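Platutell extends paper moisture testing service to Prorkbridge

Smaller mills and print finishers to get results on uncoated sheet within one working day

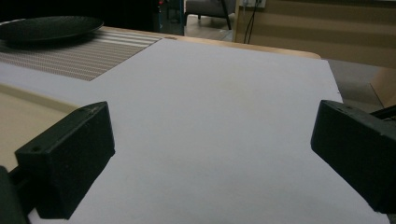

Buyers at three print finishers had asked for a shorter turnaround, according to Cowie, which will send its uncoated stock to the new laboratory from March. The firm said that waiting four days for a moisture figure had meant holding pallets in the warehouse, and that sheet left standing there could curl before it reached the folding line.

Platutell, the paper and board testing company, has opened a second laboratory at Prorkbridge. The site will carry out moisture content, grammage and dimensional stability tests on uncoated papers and light boards up to A3. Coated grades will continue to be tested at the company's main laboratory in Plellau.

Samples are conditioned before measurement in a room held at constant temperature and humidity. The Prorkbridge room has racking for 108 samples. Each sample is weighed, dried in a ventilated oven and weighed again, and the loss in mass is reported as a percentage of the original weight. Dimensional change is measured along and across the grain.

Customers should supply six sheets per batch, sealed in a moisture-proof bag at the point of sampling – sheets sent in paper envelopes will not be accepted for moisture testing. The grain direction should be marked in pencil on every sheet. Samples received by 10am will be reported the next working day. Those arriving after 10am on a Thursday will be reported the following Monday.

Prices are unchanged. Existing account holders do not need to register again, but should use the Prorkbridge address on their submission forms.

ENDS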